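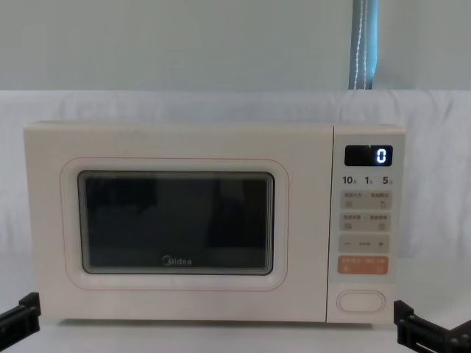

The Kitchen at Gestska, Daltden
Gallery page, updated 2022-01-20

The shared kitchen on the second floor has been in use since August, and people keep asking what's in it before they sign up for a room. Fair enough. The old listing said "fully equipped", a phrase that has covered a multitude of sins in this building, including a winter with one saucepan. So these are the notes, one entry per item.

1. The microwave
A cream Midea with rounded corners and a thin pinkish line round the window, which makes it easily the best-dressed thing we own. The labels are in Chinese. Under the display come the quick times, 10, 1 and 5, then two grey strips of buttons, then a bar with a minus at one end and a plus at the other. Most residents learn the plus in the first week and retire from further study.

2. The kettle
Came up from Anbridge with the second load of boxes. Boils with great ceremony and clicks off a good while after you've lost interest. Please don't fill it past the line. It spits.

3. The fridge
One shelf each, and the door is common land. Anything without a name on it is considered a gift to the house. The freezer drawer sticks, so pull up and then towards you. Swearing is optional but traditional.

4. The big table
Bought second-hand from the Jin canteen when it closed. Seats up to 10 if everybody likes each other. One leg is slightly short and stands on a folded bus timetable, now out of date in every other respect.

5. The hob
Four rings, three of them keen. The back left one takes its time and is best kept for soup, or for things you were planning to ignore.

6. The cupboard of lids
There are lids. There are also boxes. Introductions have been attempted. If you find a pair that fits, write your room number on both halves and tell no one.

7. The scales
Good to 4000 g, or so the label claims. They read a 500 g bag of rice as 595, so bakers should bring their own or make their peace with heavy sponge.

8. The noticeboard
Rota, bin days, and a long correspondence about a missing cheese grater. New contributions welcome. So is the grater.

Still to come: the balcony, the drying rack and the drawer by the sink, once somebody has found out why it rattles.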